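Tukville Witness and Evidence Support Project
Progress report to the Adent Fund
Period covered: July to December
Prepared by Sheena Purves, project manager

1. Purpose of the grant

The grant pays for two part-time enquiry officers, one trainee, travel, and a share of the office rent. In return we trace witnesses, take statements and collect records for people bringing or defending small civil claims who have a solicitor but can't meet the cost of a private enquiry agent. Referrals come from solicitors only. We don't give legal advice and we don't take work directly from members of the public.

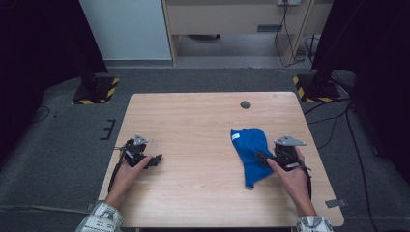
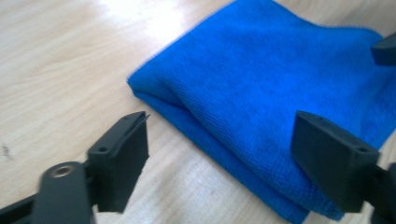
The report follows the headings in schedule B of the grant letter. Spending is set out in the separate return, which went to your finance team with the claim for the second instalment.

2. Referrals

We accepted 70 referrals in the period, against a target of 60. Most were housing disrepair, minor road accidents and disputes over building work. A small number concerned unpaid wages. The rise came mainly from Bosten, where two firms that had not used us before began referring in the summer.

Of the 70, we have closed 44. A case is counted as closed when the solicitor has received our file and confirmed in writing that nothing more is needed. The rest are open, and most of those are waiting on somebody else: a reply from a landlord, a hospital records office or an insurer.

We turned away several requests. The usual reason was that the hearing was too close for us to do anything useful. Our notes for solicitors ask for four weeks' notice and we have now moved that line to the top of the referral form, where it should have been from the start. One request was refused because we had already taken a statement for the other side in the same matter. The conflict check picked this up on the day the form arrived.

3. Statements and witness tracing

Tracing remains the slowest part of the work. Addresses given to us are often several years old. The officers begin with the client's own papers, then move to open registers and letters, and only then to visits. Visits are made in pairs after dark. We had one complaint about a visit, from a former neighbour of a client who felt we had called too late in the evening. I looked into it and found the officers had called at 8.15pm. That is within our rules, but I have changed the rules so that no first visit is made after 7pm.

Statements are now typed up within three working days of the interview and sent to the witness to check and sign. In the previous period this was often taking more than a week. The change came from having the officer type a first draft straight after the interview instead of passing a recording to the office.

Some witnesses sign quickly and some don't. Where a signed copy has not come back after two reminders, we tell the solicitor and leave the decision to them. We do not press witnesses. Two solicitors have asked us to be firmer on this and we have said no.

4. Records and document handling

The Chiu case management system went live in the office in August. It replaced the spreadsheet and the shared folder. Moving the old files across took longer than planned, largely through the way we had named things in the past, with the same client sometimes appearing under a surname in one place and a reference number in another. All open files are now on Chiu. Closed files from before the grant began have been left where they are and will be destroyed on the normal timetable.

Each document we collect is logged with the date, the source and the name of the officer who received it. The solicitor gets this log with the file. Feedback on the log has been good, and one firm told us it had saved an argument about when a set of repair invoices had been handed over.

There was one data incident. A letter containing a witness's address was posted to the wrong firm in Bosten. The firm rang us the next morning and returned it unopened. We recorded the incident, told the witness and the instructing solicitor, and reviewed whether it needed to be reported further. We decided it did not. Window envelopes are now used for all outgoing post so that the address on the letter is the address on the envelope.

5. Staffing

Both enquiry officers have been in post for the whole period. The trainee started in September, two months later than the plan, after the first person we offered the job to withdrew. The underspend this caused is shown in the financial return. I would like to carry it forward to extend the trainee's contract by the same two months, and I ask for your agreement to this.

The trainee has completed the induction, the statement-taking course and the data protection course, and has sat in on interviews with both officers. From January the trainee will take simple statements alone, with an officer reading each one before it leaves the office.

I had planned to be out on cases one day a week. In practice I have managed much less. Supervision, the move to Chiu and the Bosten referrals took up the time.

6. What solicitors told us

We sent a short form to each solicitor with a closed case. Replies were mostly positive. They valued the plain layout of the statements and being told early when a witness could not be found. The two points raised more than once were:

They would like a progress note without having to ask for one.
They would like photographs of premises supplied in a form that can go straight into a court bundle.

On the first, we now send a note every fortnight on each open case, even when there is little to say. On the second, we have agreed a standard page layout with one of the Tukville firms and will use it for all new cases.

We don't ask about case results as a measure of our work. Some of what we find helps the client and some of it doesn't, and the solicitor needs both.

7. Problems and risks

Travel is running over budget. Bosten is a long round trip and the officers have been making it most weeks. We now try to group the Bosten visits on one day, though witnesses' working hours don't always allow it. If referrals from there continue at this level, we will need either a larger travel line or the use of a room in Bosten. I have made enquiries about a room and will send costs when I have them.

Demand is the other risk. Two officers can carry the present number of cases but not many more. If referrals go on rising, we will have to bring in a waiting list or narrow the types of case we accept. My preference would be to stop taking the building disputes above a set value, where the parties can usually afford to pay for this work themselves.

The office lease has a break clause next summer. The landlord has not said whether they mean to use it. I have asked.

8. Plans for the next period

Trainee to begin taking statements alone in January.
Standard photograph pages in use on all new cases.
Costs for a room in Bosten sent to you by the end of February.
Review of case types, with a paper for our trustees in March.
Five training sessions for referring firms on what to put in a first referral. We have run none so far, and the quality of the forms we receive varies a good deal.

9. Decisions requested

Agreement to carry forward the trainee underspend, as described in section 5.
Agreement to move money from the equipment line to travel. The equipment line will not be fully used, and the transfer is within the limit in the grant letter, but the letter asks for your written consent.

A reply on both points before the January payroll would be helpful. The anonymised case list and the referral figures by firm are attached as appendices 1 and 2.

Sheena Purves
Project Manager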